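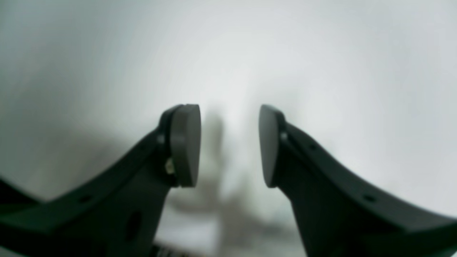
Maintained by Parveen Rana and Kgomotso Lekota. Last edited 9/4/22.

Torken wrist-view grasp set: README

Read this before you train on anything in the folder. The set was put together to test one claim, made in the Holst method notes: that a policy fed only the wrist view can judge when to close the gripper as well as one that also gets a fixed side view. We didn't believe it when we started and we only half believe it now.

What's in the set

There are 1,111 episodes, all recorded on one arm at the Dalham bench. Each episode has the wrist video, joint positions, the gripper opening and a success label. The side video is in a separate folder so you can leave it out without editing the loader. Another 54 episodes are held back for testing. Please don't tune on them. We did, by accident, in the first round, and had to throw the numbers away.

The wrist camera looks along the two curved fingers towards the pads. Both pads stay in view with the gripper open, and that's the main thing the method depends on. What lies between and behind them can be much harder to read. Against a bright background the exposure goes close to white and the far side of the gap turns to haze. We have left those frames in. If a method only works once they've been removed, we'd like to know that.

How labels were made

Success means the part was lifted and still held two seconds later, judged by a person watching the side video. Ott Tamošiūnaitė and Mehwish Gondal labelled everything separately. They disagreed on 21 episodes, mostly slow slips near the cut-off. Those carry the label "unsure" and the loader skips them unless you tell it otherwise.

The close moment comes from the gripper opening signal, taken as the first step where the opening starts to shrink and keeps shrinking. It's a crude rule. It fires early if the operator hesitates, and we haven't found a better one that works across all operators.

What we found

On the held-back episodes the wrist-only policy came close to the two-view policy. That is the result people quote. Here are our reasons for being careful with it:

The test episodes share a bench, an arm and a set of parts with the training ones. Nothing in them tells you how the method copes elsewhere.

A baseline that ignores the video and closes at a fixed height did far better than it should have. Most parts in the set are of similar height, so some of what looks like vision is probably just habit.

When we blurred the region between the pads, the wrist-only policy lost less than we expected. Either it reads the gap from very little, or it isn't reading the gap much at all. We lean towards the second – the Wullia group leans towards the first, and their write-up is worth reading next to this one.

Training was repeated with different seeds, and the spread between seeds was wider than the difference between the two policies. Any table that shows a single run should be treated as a guess.

Known problems

In 143 episodes the wrist video lags the joint data by a few steps. They're listed in lag.txt. Waqas Tanoli wrote a script to shift them back, but the fix is approximate – drop them if timing matters to you.

The camera mount was retightened in February. Views from before and after don't line up exactly, and the calibration file only covers the later ones.

Failed grasps are under-represented. Operators were told to keep going after a miss, but many restarted instead.

Changes and questions

Relabelling requests go to Mehwish with the episode number and the step. If you get a clear win for wrist-only on parts of mixed height, send the config and every seed, including the bad ones.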